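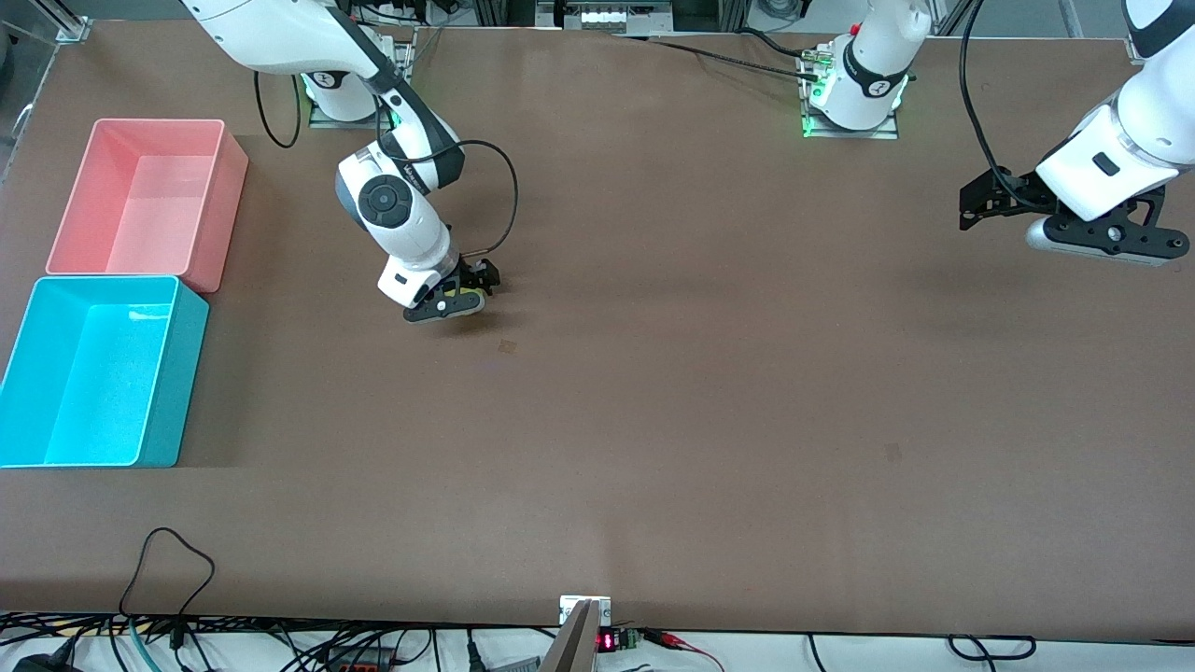

Ornura two-arm sorting kit: read me first

Hi! I've had the Ornura kit on my bench in Barkton for a while now and this is my running write-up, plus notes for the episodes I recorded with it. Last edited 2026-07-03.

What you get

Two white arms with two-finger grippers, the mounting plates, and a lot of black cable. I mean a lot. Bins are up to you. Mine are a pink one and a turquoise one, both on the left side of the table, and the scripts assume that layout (pink at the back).

Setup

Bolting down the bases was easy. Cabling ate my whole evening, and I'd label both ends of everything before you start. The bases have a green light at the bottom, handy when you're crouched behind the table wondering which arm you just restarted.

What's in the data folder

300 episodes, sorted by task. 200 are single-arm pick and drop, and the other 100 use both arms with a handoff in the middle. I tossed 53 bad takes before numbering, so don't go looking for them. The October batch used older gripper settings and lives in its own folder.

Software

I tried Cuter first and liked the replay view, but it kept losing my bin positions between sessions. Tiwari is uglier and I'm sticking with it! Configs for both are included.

Gripes

The left arm has a long reach over to the bins, so handoffs feel slow. The quick start guide skips homing completely (page two of the big manual has it).

Still to do: tidy the wiring along the front edge, redo the handoff timings, add a license file.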